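Durnberg publishes handling rules for robots that repair computers

Document covers static, grip force and who may reach into the cell

Repair network Durnberg has published a set of working rules for robot cells that take apart and rebuild desktop computers. The rules were released on Monday, May 11, 2026, and apply to every site that does work under the Durnberg name.

Members had until now written their own procedures. A review in February compared logs from 1055 jobs and found that sites did not agree on basics such as when a processor should be tested or how hard a gripper may close on it.

Under the new text, each gripper must be checked for grounding at the start of a shift and again after 40 part transfers. Grip force has to be set for each part type and recorded. Processors may be held by the edges only, and the arm must stop above an open socket until the control software confirms the part is facing the right way.

"Bent pins are the most common damage we pay for," said Annatjie Lekota, who led the drafting. "Most of those come from the last inch of travel, so that's where the rules are strictest."

People may not reach into a cell while an arm is holding a part. A site that records 3 stops for the same fault in one shift has to take the cell out of service until the cause is written up.

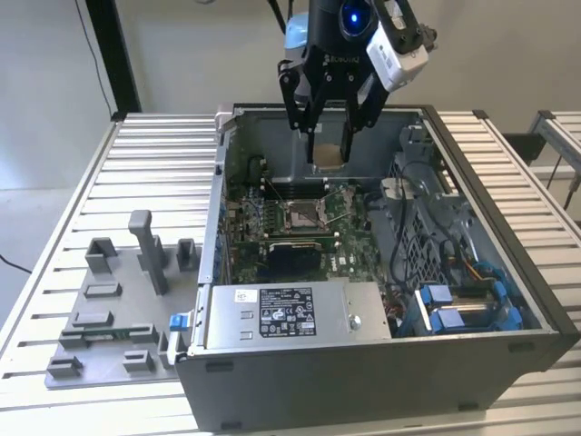 Honia and Imden, two of the larger members, have said they will move to the rules this summer. Smaller shops have asked for more time, mainly because of the record keeping. Nanayakkara, which supplies cell software to several of them, said an update with the required log format is in testing.

Sites must run 100 supervised jobs under the rules before they can apply for sign-off. Durnberg said it will accept comments on the grip force section and may revise those limits in the next edition.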